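Projects > Prajapati > Cell notes > 4. Setup and upkeep
6 min read

4. Setup and upkeep of the cell

Written by Tirta Sutanto for the Prajapati cell, state of 16 Jun 2023. Covers arms, hands, wrist cameras, cables. Control software is in section 5.

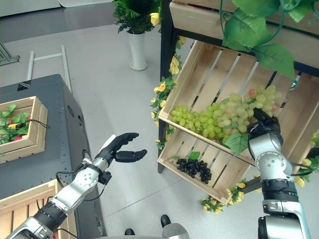
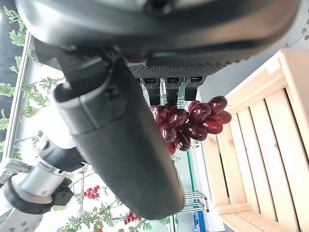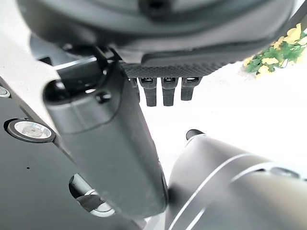 Figure 4. The cell at the fruit stand. First picture from the head camera, second and third from wrist cameras.

Mounting of the wrist cameras was the slowest part of the whole setup, slower than calibrating both arms. The bracket (Purnus, second revision) sits just behind the palm and looks out along the fingers. Earlier revision sat further back, saw mostly sleeve and cable. Moving it forward gives the fingers and the fruit in one view, but the housing now takes nearly the full top edge of the picture, as in both wrist views of Figure 4, and we mask that strip before anything goes to the grasp detector. Mask is drawn by hand, one per wrist, and has to be redrawn every time a bracket comes off. A shift of 6 pixels is enough to let the rim back in. We tried an automatic mask for a while – dropped it, it ate fingertips whenever a hand closed.

Head camera is simpler. Pitch is set so that both hands stay in view at working height, then locked with the two side screws. Check the screws weekly. They creep.

4.1 Cables

Most faults so far are cables. The black cable along each arm has to be left with slack at the wrist, enough for a full turn of the joint, otherwise the connector works itself out. Too much slack is also bad – the left one loops out from the arm, plain enough in the head view, and a loop like that can catch on a slat when the arm goes into a crate from the side. Current rule: one tie either side of the joint ring, none on the ring itself. Ties get replaced when they go stiff. In July the last of the old connectors will be swapped for the locking type, spare set is allready in the drawer.

4.2 Hands

Fingers are wiped down after every session, dry cloth first, then damp. No solvent, it dulls the pads. Juice was the problem with real grapes, it gets into the seams at the base of the finger and the joint starts to stick after an hour or so. A sticky joint shows up as higher motor current on closing, so the Kusance logger is set to flag it. When flagged: stop, home both arms, power off at the cell, take the finger off, clean the seam, refit. Then run the open and close routine 30 times without load and compare the current against the last good log. If still high, change the finger. Don't just raise the threshold, this was done once and we lost a motor.

4.3 Log so far

Total grasp attempts logged with the present setup: 1,408. Of these 594 were on bunches, the rest on single items and leaves. Stops for cables were the largest group, then camera masks, then finger joints. Arm joints themselves gave no trouble, apart from one encoder that lost its zero after a power cut and had to be re-homed by hand.

Spare parts list is kept with the Merkus controller manual. Anyone who takes a part writes it down. Torque values for the wrist screws are on the same sheet – use the newer one, the old sheet has the left and right wrist swaped.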